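Plaltthorpe Parish Soup Records
README, last edited 9/15/26

What you've downloaded

A table of soup. More exactly, a table of 540 soup recipes copied out of handwritten household books kept in and near Plaltthorpe, plus a second table saying which book each one came from. If you were hoping for the Plaltthorpe rainfall data, it lives elsewhere and is better organized.

The recipes come from 28 household books. Most belonged to the Liseck bequest, which arrived in a trunk. The rest are the Czerwiński books, which arrived in better shape and with an index, and I have tried not to play favorites.

Files

soups.csv -- one row per recipe
books.csv -- one row per book
spellings.txt -- every way anyone has ever spelled "barley"
hidside_notes.txt -- see Known problems

Columns in soups.csv

id: a number. It means nothing. Please don't sort by it and then write to me about the trend.
book: matches the code in books.csv.
title_raw: the title as written, including "Soup," "Another Soup," and "The Other Soup Again."
title_clean: my best effort. "Another Soup" stayed "Another Soup."
ingredients: separated by semicolons, in the order given. Salt is listed only if the writer listed it, and the writers mostly felt that salt was your own business.
quantity_raw: left alone. Values include "enough," "a good deal," "as for Easter," and one drawing of a cup.
time_minutes: blank unless the book gives a time I could turn into minutes. "Until the men are back" is blank.
meat: yes, no, or bone. Bone turned out to need its own value after a long week in April.
hand: the handwriting, coded A to K. Hand F is two people, I'm fairly sure, but I can't tell them apart well enough to split them.

Missing values

An empty cell means the book doesn't say. A question mark means the book says something and I can't read it. There are 103 question marks in the ingredients column, and a good share come from a single book that was stored under a leaking jar of something sweet.

Known problems

The Hidside recipes are a mess. Hidside households measured in a local "dip," and no two books agree on how big a dip was. I have left dips as dips. Converting them to cups gives you either broth or cement, depending on which book you trust.

4 recipes are not soup. Two are for boot polish, one is a cough remedy, and one is a pudding with a strong opinion of itself. They're in the table because they sat in the soup section of their books, and they carry "not_soup" in the notes column. Filter them out before cooking.

Duplicates are kept. Neighbors copied from each other constantly and changed one thing, usually the onion, then gave the recipe a new name. If you want distinct recipes, you'll have to decide how much onion makes a soup a different soup. I went back and forth on it and then left it to you.

Dates are poor. Books were filled over decades, often from both ends toward the middle, so the year_first and year_last columns cover the whole book and tell you little about any one row.

What it's good for

Counting ingredients, following a spelling from house to house, settling arguments about leeks. People have also used it for dinner, with mixed reports.

What it's bad for

Anything about what people ate on an ordinary day. Nobody wrote down the soup they made every night, for the same reason you haven't written down how you make toast.

Changes in this version

Fixed the row where "hare" had been entered as "hair." Added hand K. Removed a parsnip that was a stain.

License

Use it as you like and mention the Plaltthorpe Parish Soup Records. Corrections are welcome, especially from anyone who owns a dip.
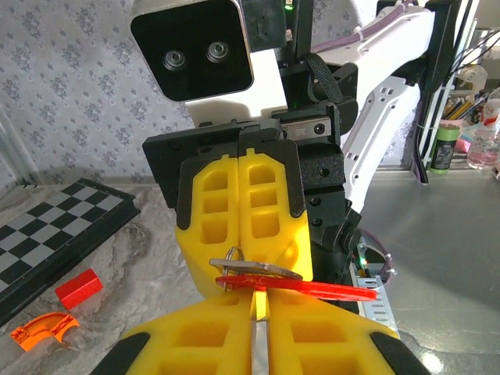 Can I convert the quantities in quantity_raw to metric?

Only where the book gives pints, pounds or ounces. Leave dips and written phrases as text, and keep the original column next to your converted one so the two can be checked against each other.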